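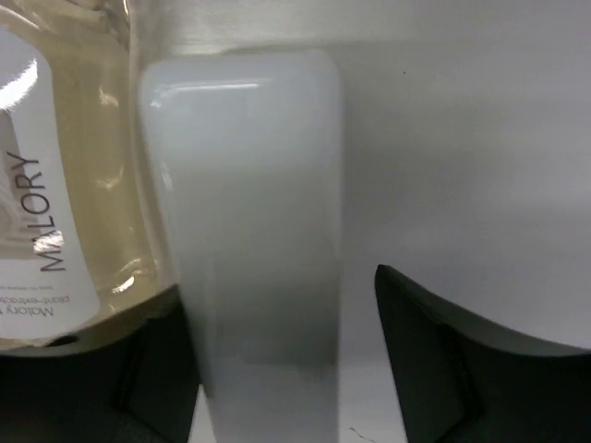 Bottles and Refills: Your Questions Answered

Hello from Tellstead! We run a small refill room where you can top up your own bottles with soap, shampoo, cleaning liquids and cooking oils. You bring the empties, we bring the big drums and the funnels. We love getting mail about this stuff, and the same questions keep coming up, so we've put them all on one page. Last updated 25/11/2020.

Do I have to buy your bottles?

No! Use what you've got. Shampoo bottles, old syrup bottles, jam jars, the fancy hand soap dispenser someone gave you two birthdays ago, they're all welcome. We do sell a plain clear bottle called the Andov for people who like everything to match (a whole shelf of them is a lovely thing, we admit), but most of our regulars have never bought one.

Clear or white? Which is better?

We go back and forth on this at the counter all day long. A clear bottle shows you how much is left and what color the contents are, so you know when to come in and you're less likely to grab the wrong one. A white bottle hides the drips and the half-used look, and it keeps some of the light off whatever's inside. Our own habit is clear for things we go through quickly and white for things that sit. If you're keeping a yellowish liquid in a clear bottle, please label it. Dish soap, oil, shampoo and floor cleaner can all be a very similar gold!

What if the bottle has no label at all?

Put one on before you fill it. A strip of masking tape and a marker is plenty. Write what it is and the month you filled it. If you come in with something already in an unmarked bottle and you can't say for sure what it is, we won't top it up, and please don't sniff it to find out.

How do I get an old label off?

Our favorite part of the job! Fill the bottle with hot tap water, screw the cap on and leave it for five minutes or so. The warmth softens the glue from the inside and plenty of labels will come away in one piece. For the stubborn ones, rub in a little cooking oil, wait, then scrape with an old plastic card and wash with soap. Baking soda mixed into the oil gives you a bit of grit. Go easy on soft plastic, which scratches faster than you'd think. Printing that's directly on the plastic is another matter, and we'd just stick something nice over it.

How clean does my bottle need to be?

Clean and completely dry. Rinse with warm water until the bubbles stop (shampoo bottles take forever, we know), then stand it upside down with the cap off overnight. Water left in the bottom thins out soap and can make it spoil. For cooking oil we ask for a bottle that has only ever held food or drink. No exceptions on that one, even if you've washed it a dozen times.

My bottle is a funny shape. Will it fit under the tap?

Very likely. The taps on the Trokent drums swing up, so tall bottles go under without a fight. Bottles that get narrower toward one end can be a little tippy, so hold those or use the rack. Tiny necks get the tiny funnel, which hangs on the hook by the scale. (Please put it back on the hook! It's the only one.)

How do you work out the price?

By weight. We weigh your empty bottle, you fill it, we weigh it again and you pay for the difference. Once we've weighed a bottle we write the number on the bottom in marker, so next time you can skip that step. The smallest amount we sell is 100 grams, which makes it easy to try something before you fill a big bottle with it.

What sizes work best?

Anything you can lift. For the bathroom we like a bottle in the 233 ml range, since it sits nicely in your hand and doesn't slide off the edge of the tub. Travel bottles are great too. For laundry soap, go as big as you like.

Can I mix two different soaps?

Two batches of the same soap, sure. Two different ones, we'd say finish the first. They can go stringy or cloudy together. And never mix cleaning products, please, even the leftover inch at the bottom. Bleach with other cleaners can give off dangerous fumes.

My pump has stopped working. Is it done for?

Probably not! Take it off and pump hot water through it over the sink until it runs freely. Dried soap in the nozzle is the usual trouble, and a pin will clear that. If the spring has gone, look through the Hidayat box by the door, which is full of spare pumps, caps and sprayers people have donated. Take what you need. We sorted it in August and counted 130 caps, so your chances of finding a match are very good.

How should I store my bottles at home?

Upright, caps tight, somewhere cool and away from the stove. Cooking oil likes the dark, so a cupboard is better than the windowsill even though it does look gorgeous in the sun. Keep food bottles and cleaning bottles on separate shelves, and the cleaning ones up high if there are little kids in the house. We like to line ours up on a tray so the drips have somewhere to go. The tray can be washed. The shelf is a pain.

The bottle has gone cloudy inside. Can I save it?

Try white vinegar and a spoonful of uncooked rice. Put the cap on, shake like mad, rinse well. That lifts most films. Plastic that has turned dull from age won't come back, but it's still fine for soap if it isn't cracked.

Do you take empties?

Yes, if they're clean, dry and have a cap that fits. They go on the free shelf for anyone who forgot theirs. Bottles that held motor oil, garden sprays or anything like that should go to your local disposal site.

Can I send someone else with my bottles?

Of course. Just label each one with what you want in it and how full. "The usual" written on tape has beaten us more than once.

I still have a question!

Wonderful, send it in or ask at the counter. We add to this page whenever a good one turns up.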